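How to Build a Robot That Picks Up Towels (Slowly)

People think robots are good at everything. Those people have never watched one try to pick up a towel.

At the Wadthorpe shared workshop, Lambros Stefanou and his neighbors are building a robot arm called Kokato. Kokato has one job: take a towel out of a box and put it on a table. You could do this while eating a sandwich. Kokato needs 5 motors and a lot of encouragement.

Why is it so hard? Think about a wooden block. A block is the same shape on the shelf, on the floor and under your bed. Its corners stay put. A towel has corners too, but it hides them. Scrunch it up and you get a lump. Scrunch it again and you get a different lump.

A robot has to look at the lump and decide where to grab. To do that, it uses a camera and a program, a long list of instructions written by a person. Lambros wrote Kokato's. The first version told the arm to look for a corner. Kokato looked for 19 minutes and grabbed the table.

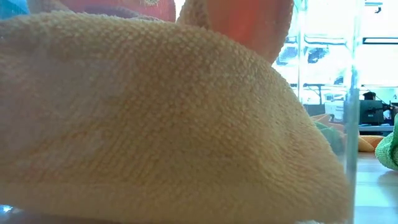 Color helps a bit. If one towel is yellow and the next one is red, the program can guess where the first stops and the second starts. Folds are trickier, as a fold makes a shadow, and a shadow can look like an edge.

So the builders practice. They have tried 137 grabs so far and written every one in a notebook, including the one where Kokato picked up Lambros's sleeve. He counted that as a success. The sleeve did not.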